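The Trenia rules are a set of good-practice rules for tabletop picking by robot arms, first issued in July 2019. They cover the table, the objects and the grip.

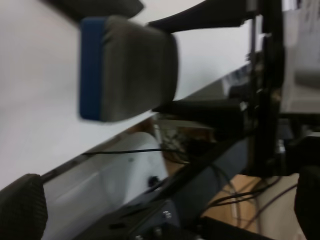

Photo: Dede Addo / Soltden

Objects must be soft or light — 75 grams is the limit — and placed with clear space between them.

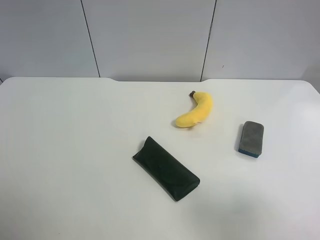 Toy banana, glasses case and eraser on a white table.

Rule 8 asks that the arm touch one object at a time.

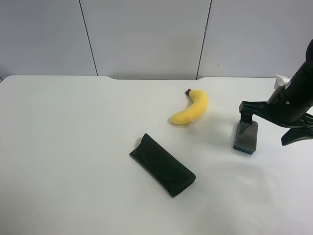 Gripper finger on the eraser.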